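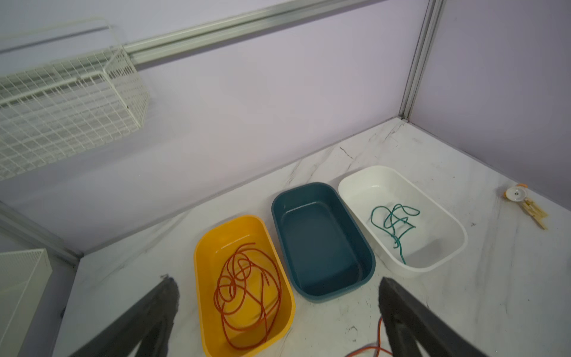

Home Workroom Gallery Cord & Rope Visit Contact

The Tub Corner at Endell

The Endell workroom is a shared room for people who knot, net and mend. We moved the cord sorting into its own corner in May, and several members have asked to see how it is set up. This page covers the corner and how we use it. The rest of the room is on the other gallery pages.

The counter

White with a faint gray marble pattern. We wanted a light surface because thin cord is hard to find on a dark one. The old sorting table was brown and we lost a lot of short ends on it. The counter gets wiped at the end of each session with a damp cloth and nothing else. Please keep wax, glue and hot knives on the bench by the door.

The walls and the rail

The walls in this corner are a pale lavender, picked by Nilmini Saha from what the paint store had left. An aluminum rail runs along the back wall, and there is an aluminum post in the corner where the two walls meet. The rail is grooved. Nicanor Cordero cut it to length and put it up in an afternoon, then took it down and put it up again a little higher.

The wire baskets

White wire mesh, one large and one smaller. The large one is on the rail. We use the baskets for finished hanks waiting to go back on the shelves. Nothing wet goes in them, and no hooks or shackles. Small hardware falls through the mesh and ends up behind the counter.

The yellow tub

Orange braided cord. This is the one we hand to beginners, as the color shows up well against the yellow and it is easy to see which strand goes over and which goes under. It goes into the tub in loose loops and is left that way. If you have taken the lesson with Iñaki Robles you will have worked on this cord. He asks people to find one end first and leave the rest of the tangle alone until they have it. Most people start by pulling, and then the lesson takes longer.

The teal tub

The middle tub is the working tub. Cord goes into it as it comes free of the tangle, from either side, and comes out again when it is ready to be hanked. It should be empty when you leave. If you have to stop halfway, tie a paper tag to the loose end with your name on it and tell whoever has the next session.

The white tub

Green cord, thinner than the orange and shorter. It takes less time to clear but it is harder on the fingers. Encarnación Urquijo uses it for the second lesson. She has people lay out the loops flat inside the tub before they lift anything. Go slowly with it. The thin cord pulls into small tight knots, and those have to be opened with a fid. The fids are in the drawer under the bench – please put them back points down.

How the row works

The three tubs stand close together, yellow, then teal, then white. They are much the same size and can be swapped, but we would like them kept in this order so that people coming in for an evening session know where to start. Nicanor Soler tried it with the working tub at the end of the row. Cord kept getting carried across the other tub and dropped into it, so we went back to having it in the middle.

Washing the tubs

Warm water and dish soap. Dry them before the cord goes back in. Lint from the cord collects in the rounded corners and a dry brush gets most of it out.

Cord length and hanks

Cord for the shelves is measured against the marks on the long bench, not on this counter. We make up hanks of 100 feet for the netting group and keep the shorter pieces for lessons. Anything under 6 feet goes in the scrap bag for lashings and labels. Write the length on the tag in pencil – pen runs if the cord gets damp.

Using the corner

The corner is open to members whenever the workroom is open. Two people can work at it comfortably. Evening sessions finish at 9, and the counter should be clear of tools by then. If you would like the first or second lesson, put your name on the sheet by the door and Iñaki or Encarnación will get back to you with a time.

We can always use more braided cord in bright colors, new or used, as long as it is clean and free of tar. Leave it on the bench with a note saying where it came from. Please don't add it to the tubs yourself.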